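Sadent Forums > Household > Bedding and Floors

Thread: Sweeping a quilted mattress top, dustpan or vacuum?

indau_flat63
Setup: new mattress on a wood floor, white quilted top, dark gray side band, clear plastic still on the base. Cutting the wrap off leaves small fragments that settle in the stitched channels. I would like to clear them before the protector and sheet go on. A full-size vacuum pulls the cover up into the nozzle. A lint roller picks up fibers but not film. What are people using?

grout_line
Vacuum with the upholstery head, suction vent open. Two passes along the stitching, one across. The cover lifts because the vent is closed.

indau_flat63
Vent was open. It lifts less but still lifts. The top layer on this one is thin and loosely tacked.

slowmop
Hand brush and dustpan, the small plastic kind. Lay the straight side of the pan parallel to the row you are working on and press down slightly so it sits in the padding. Short strokes. Keep the brush low, otherwise film flicks over the lip. Brush has to be clean and must not have touched a floor. We keep one set for beds and one for everything else.
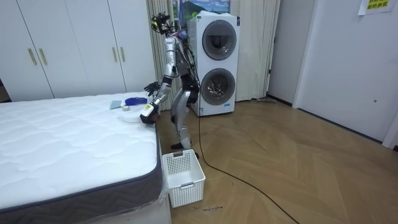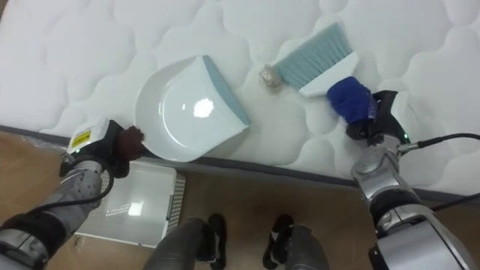
Zendport Home Care Team

slowmop
Brush and pan on the quilting in the second one, with a bit of debris between them. The basket on the floor in the first is the usual white perforated type. I put mine at the corner of the bed for folded cloths. It should not be used for film, small pieces go straight through the holes.

grout_line
I disagree with the dustpan on this surface. A pan needs a flat plane to seal against. On puffed quilting there is a gap under the lip at every seam, and the debris goes into the gap. You are moving it from one channel to the next.

slowmop
Only if the pan is resting on top. Pressed in, the padding closes most of the gap. What remains can be picked up by hand with a damp cloth folded to a small square. One wipe per row, refold, next row.

huerta_linen
Two notes on the damp cloth. First, wring it until nothing drips when squeezed. Second, let the top air before covering it. I start in the morning and put the protector on in the evening. In June I leave the window open and it goes faster.

Also, bristle stiffness matters more than the pan. Stiff bristles catch the stitching thread. My first brush pulled a loop on the third stroke and the loop is still there.

treadle422
Agree on bristles. Test: press the brush into your palm. If it marks, use it on tile.

Disagree on leaving the base wrap on while you do this. Remove all plastic first, including the bottom corners, and then sweep once. Otherwise you make new fragments when you strip the base and have to repeat the job.

indau_flat63
The base wrap is staying until the frame arrives. The mattress is directly on the floor and I do not want the underside picking up grit.

treadle422
Then cut it flush under the side band with scissors. Do not tear. Torn film sheds, cut film mostly does not.

grout_line
Scissors that close to a side band is how you get a nick in the fabric. Fold the loose edge under and leave it.

treadle422
Blunt tips, points facing away from the band. I have done 16 of these and have not nicked one.

huerta_linen
For static, wipe the pan with the same damp cloth before starting. Dry plastic holds film and it will not tip out into the bin.

indau_flat63
Reporting back. Soft brush, pan pressed into the padding, worked from the head end to the foot. Took over 70 short strokes, and I redid the last two rows with the cloth. The static tip worked — film came off the pan in one tap. Edge of the wrap is folded under for now. A few specks remain at the seam by the side band and I will try tape on those.

grout_line
Tape is fine. Painter's tape, low tack. I would still have used the vacuum.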